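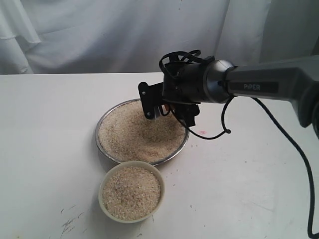

Uncooked rice in a steel pan and a cream-colored bowl.

Kitchen > Pantry > Dry Goods > Storing Rice, Beans and Grains

Reading time: 4 minutes
Print this page | E-mail this page

Storing Rice, Beans and Grains

Most dry goods are bought in bags that do a poor job once they have been opened. The paper ones tear, the thin plastic ones get pinholes, and a clip on top does not keep out moths. If you cook rice more than once a week, move it into something with a tight lid the day you bring it home.

Choosing containers

Glass jars with a rubber seal are the best choice for anything you keep longer than a month. Hard plastic tubs are fine if the lid snaps down on all four sides. Press the lid and listen for a hiss of air. A lid that goes on silently and lifts off with one finger is too loose for flour or grain.

Square containers waste less shelf space than round ones. In our own pantry, changing to square tubs from Clomar freed most of a shelf. Round jars are easier to wash and easier to scoop from, so keep those for things you use every day.

Measure before you buy. A container marked 800 milliliters will not take a two-pound bag of rice. It will take a one-pound bag with a little room at the top. Lentils and split peas pack closer together than rolled oats, which need a container nearly twice the size for the same weight.

Keeping bugs out

Pantry moths and weevils often come in with the food. Put new bags of rice, barley or cornmeal in the freezer for four days before they go in the cupboard. Let the bag come back to room temperature before you open it, or damp will form on the grains.

If you find webbing or small brown beetles in one bag, check every bag on the same shelf. Throw out what is affected and take the trash outside the same day. Vacuum the shelf, including the peg holes and the crack along the back, then wipe it with hot soapy water and let it dry with the doors open. Shelf paper has to go too. Eggs get underneath it.

Bay leaves are often suggested. We have tried them in rice and in flour and could not tell any difference, but they do no harm.

Light, heat and damp

Avoid the cupboard over the stove. It is handy, and it is the warmest spot in most kitchens. The one next to the dishwasher is not much better. A low cabinet on an inside wall stays cooler, and 54 degrees in a basement pantry is very good if the basement is dry.

Brown rice goes off much sooner than white because of the oil in the bran. Buy it in small amounts, or keep it in the refrigerator. Smell it before you cook it – a paint-like or sour smell means it is past using. White rice kept dry will be good for years.

Labels

Masking tape and a marker work as well as anything. Write what it is, the month you filled it (September is enough, you don't need the day), and the water ratio. Put the tape on the side of the jar and leave the lid plain, as lids get swapped around in the wash.

Cut the cooking directions off the bag and drop them inside the jar, printed side facing out. This is worth doing for grains you cook only now and then, such as wheat berries or farro.

Pouring without a mess

Set a wide pan or a baking sheet under the jar when you fill it. Whatever misses can be tipped straight back in. A canning funnel is better than a regular funnel, which clogs with anything larger than sugar. If you have no funnel, roll a sheet of stiff paper into a cone and tape it.

For big bags, cut only a small corner and pour from there. Scoop the last few cups out with a mug.

Rotating

Never top up a half-full jar. Pour the old rice into a bowl, wipe out the jar, put the new rice in first and the old on top. A jar that is topped up for a year has year-old rice at the bottom.

Wash jars between fills every third or fourth time, and dry them overnight upside down on a rack. Even a few drops left under the rim can cause clumping.

See also: Getting Smells Out of Plastic Tubs; Lining Shelves Without Bubbles

Print this page | E-mail this page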